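Storeno Off-White Names

README and data card
Release 4, August 2026
Maintainer: Kusum Chaturvedi
Contact for corrections: Pranab Talukder

Summary

Storeno Off-White Names is a table of colour names for pale household finishes, collected from written product notes and from naming sessions. It covers whites, creams, ivories, pale beiges and the light greys that get sold as white. Strong colours are out of scope. Each record joins one name, as written by one person, to one measured swatch.

The table holds 2000 records in a single comma-separated file. A second file lists the swatches. There is no database and no loader; any spreadsheet program will open both files.

Files

names.csv: one row per name given
swatches.csv: one row per swatch, with measured values
spelling.csv: variant spellings and the form they were merged into
notes.txt: remarks by the coders, unedited
licence.txt: terms of use

All files are UTF-8 with Unix line endings. Release 3 used Windows line endings in names.csv only, and scripts that strip them by hand should have that step removed.

Fields in names.csv

record_id: integer, unique, not reused between releases
swatch_id: matches swatches.csv
name_raw: the name exactly as written, including capitals and stray spaces
name_clean: lower case, trimmed, spelling merged
finish: matt, satin or gloss
light: daylight or lamp
source: session or note
coder: initials of the person who entered the row
doubt: 1 if the coder was unsure of the reading, otherwise 0

Fields in swatches.csv

swatch_id: short code, letters and digits
L, a, b: CIELAB values, D65 illuminant
gloss_units: measured at 60 degrees
backing: white card or grey card
batch: the paint or resin batch the swatch was cut from

Gloss was measured at 60 degrees throughout, including on the matt swatches, where a steeper angle would separate them better. Hemant Bisht has argued for a second column of matt readings. It was not added to this release because the older swatches have yellowed and new readings could not be compared with the original names.

How the names were collected

Session names come from sittings run at the Jaiswal paint counter. A swatch was laid on grey card, the person wrote a name on a slip, and the slip was collected before the next swatch came out. People were asked for the name they would use to a friend. They were not shown a list. Slips left blank were kept and appear with an empty name_raw.

Note names come from stock notes written by staff at Hurkon, a supplier of trim and fittings. These were written for internal use and tend to be shorter. "Cream" and "off white" between them cover most of this group, and the rarer names are nearly all from the sessions.

The finish column

Finish turned out to matter more than the coders expected when the first release was drawn up. The same pigment in gloss is called white more often than in matt, and the matt version attracts names such as chalk, flour and bone. On curved or uneven surfaces the gloss finish also shows more than one colour at once, and people differ over which part they name. Some name the lightest area, some the darkest, and a few write both, as in "cream going to beige". Compound names of this kind are kept whole in name_clean and are not split.

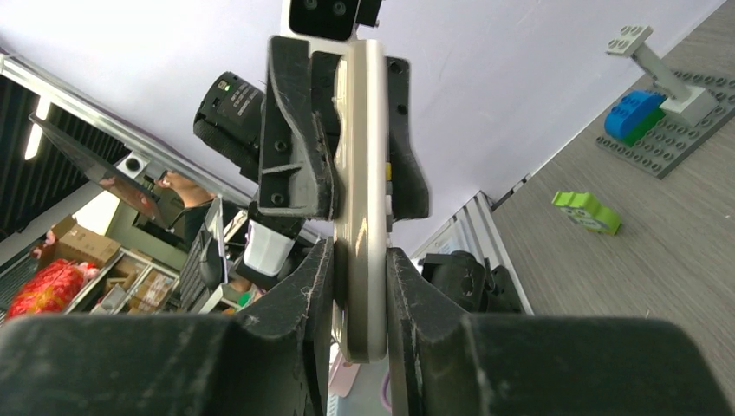
Cream-white with a shinier beige side.

All swatches are flat, so the effect is under-represented in the session names. It is more common in the note names, where staff were describing finished parts. Anyone modelling the two sources together should keep source as a variable.

Merging of spellings

Merging was done by hand. Kiran Bhatt made the first pass and Harsh Chauhan the second, and where they disagreed the raw form was left alone. The rules were:

Merge differences of case, hyphen and space (off-white, off white, offwhite).
Merge plain misspellings (biege, ivery).
Do not merge synonyms (cream and ivory stay apart).
Do not merge qualifiers (pale cream, light cream and soft cream stay apart).
Keep brand-like names as written, and set doubt to 1 if the reading is uncertain.

"Magnolia" and "magnolia white" were merged in Release 2 and have been separate from Release 3 onwards. Counts published against Release 2 will not match.

Agreement between coders

A sample of slips was read twice by different coders without sight of the first reading. Handwriting was the main cause of disagreement. The pairs most often confused were "milk" and "silk", and "bone" and "stone". Where a second reading changed the entry, the row carries doubt = 1 and both readings are given in notes.txt.

Known problems

Lamp readings were taken under a warm bulb in the sessions and under shop tubes in the stock notes. The light column does not tell these apart.

The Viron swatches (batch codes beginning V) were stored in a window for part of June and are slightly yellower than their measured values suggest. They have been left in. Filter on batch to exclude them.

Backing card was changed from white to grey part of the way through. Thin swatches measured on white card read lighter. The backing column is reliable, but no correction has been applied to L.

All names are in English, though many of the people who gave them use another language at home. A handful of borrowed words appear in name_raw and were not translated. The table says little about how these colours are named outside one town and one trade.

Suitable and unsuitable uses

The table is suited to work on colour vocabulary, search terms for shop catalogues, and teaching. It is not suited to colour matching. The L, a and b values are given so that names can be placed near one another, and should not be used to mix paint.

Privacy

No personal details were recorded in the sessions. Slips carried a swatch code and a name only. The original slips are on 80 gsm paper, boxed by batch, and may be consulted on request.

Changes in this release

Line endings made uniform.
Doubt column added to rows from the stock notes.
Duplicate rows from the Hurkon notes removed.
Two misspelt batch codes corrected in swatches.csv.

Corrections should quote the record_id and the release, and give the proposed reading.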